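New practice guide asks robot labs to show their working

2026-09-20

If you've ever sat through a robot demo and wondered how many goes it took to get the good one, there's a new document you might like. The Hartley group has put out the first full version of its good practice guide for testing robot grippers in simulation, and I spent most of yesterday afternoon reading it with a pot of tea and a highlighter. It's 20 pages, it's free, and it's written in plain enough language that I only had to look up two words.

The guide covers the simulated side of pick-and-place work, where a software robot handles software objects long before anyone lets a real arm near a real bench. Lots of small teams work this way now. It's cheap, you can run it overnight, and you don't have to crawl under the table looking for the bits. The trouble is that everyone reports their results differently, so a score from one group can't be laid next to a score from another with any confidence.

I've been grumbling about this for years (regular readers, I'm sorry, and thank you for your patience), so I was pretty keen to see what they'd come up with.

The main rule is the one I'd have put first too. If you publish a success rate, you have to publish the number of attempts behind it, including the ones you stopped early. The guide says plainly that a run stopped by a person counts as a failure unless the reason was written down before the run began. I can already hear the complaints about that last bit! But I think it's fair. I've watched people reach for the stop button the moment an arm starts to look wobbly, and those runs have a way of slipping out of the final tally.

Next comes what the guide calls the starting state. You need to say where each object was at the beginning, how much that position was allowed to vary, and which way up things were. I was glad to see orientation get a whole section. A toy brick sitting flat with its studs up is a different job from the same brick on its side, and plenty of papers just say "blocks were placed at random" and leave it there. Under the new rules you'd have to say whether "random" included tipped over. You'd also have to say what counts as done. Is the brick stacked if it's resting on the other one? Does the gripper have to let go? For how long does it all have to stay put? The guide doesn't pick the answers for you, but it wants them in writing before the testing starts.

Then there's a part on cameras, which I found the most useful. Simulated cameras are easy to move, and it's tempting to keep nudging one until the robot does well. The guide asks teams to fix their views at the start, number them, and keep at least one sample picture from every view along with the results. Pictures are to be kept as the robot gets them, with no tidying up. If a fingertip is half out of view or a big shadow falls across the background, that's what gets filed. Teams are also asked to note their lighting settings and whether shadows were switched on, and I can tell you from my own fiddling that this matters a great deal. I once lost the better part of a week to a lighting setting that I'd changed and forgotten about.

There's a checklist at the back with 14 items. I like a checklist. Most of them are quick, things like the software version, the object sizes, the closing force on the fingers and who signed off on the run. A couple will take real work. Item nine wants a second person to repeat a sample of the runs on a different machine, and for a two-person shop that's a fair chunk of the week gone.

The draft went out for comment back in March and drew 231 responses, a lot more than I'd have guessed for a document about record keeping. The authors have printed a summary of them, and it makes good reading. Plenty of people wanted a minimum number of attempts. The draft hadn't set one, and the final version does -- it's 80 per task, per camera setup. Some of the bigger outfits wanted it higher and a few of the student teams wanted it gone altogether, so I suppose everybody's a bit cross about it.

Etidis, who make the simulator that a good many of my readers use, say they'll add a reporting template to their next release. It would fill in the dull parts of the checklist for you, such as versions, object sizes and camera positions. Humo, the gripper people, have been more careful. They told the group they support the aims but want another look at the closing force item, as they don't currently share those figures for every model. I'd like to see them come around on that one. If you don't know how hard the simulated fingers are squeezing, it's very hard to know what a successful grasp is telling you.

The team behind the Puladness task set has already gone back over its old results using the new rules. They did this off their own bat and they've posted both lots of numbers side by side, the old way and the new way. A few of the scores dropped. Good on them for putting it up where everyone can see it. I'd been using that task set for my own tinkering, mostly the stacking tasks with the coloured bricks, and I'll be redoing my notes to match.

Do I have gripes? A couple. The guide is thin on how to describe soft things like cloth and cable, and it admits as much in the introduction. It also has very little to say about moving from the simulator to real equipment. There's one short section asking you not to claim that a simulated result proves anything about a physical robot, and I'd have been happy with three more pages on that. The authors say it's planned for a later edition, and they'd like to hear from people who have done both kinds of testing on the same task.

I'd also have liked a filled-in checklist from start to finish. The guide explains each item well, but seeing one completed form would save a new team a lot of second-guessing. I might have a go at one myself over the next little while, and if I do I'll post it here so you can all pick holes in it.

None of this is binding, by the way. It's a voluntary guide and there's no badge or certificate to hang on the wall. The group hopes that reviewers and funders will start asking for the checklist, and that the habit will spread from there. I've got no idea whether that'll work, but I'm going to start asking for it whenever someone sends me results to write up. Fair warning to the regulars!

You can get the guide from the Hartley group's site, along with the checklist as a separate sheet for printing. Comments for the next edition are open now and there's no closing date listed yet. If you send something in, I'd love a copy, particularly if you've had a crack at item nine with a small team.
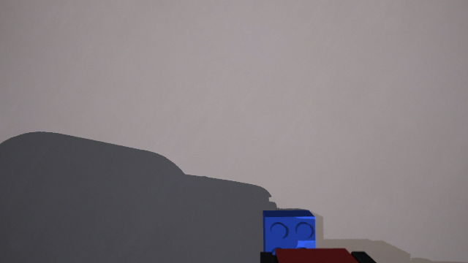 Brick handling in simulation: a blue brick on its side, with a red piece between the gripper's fingertips.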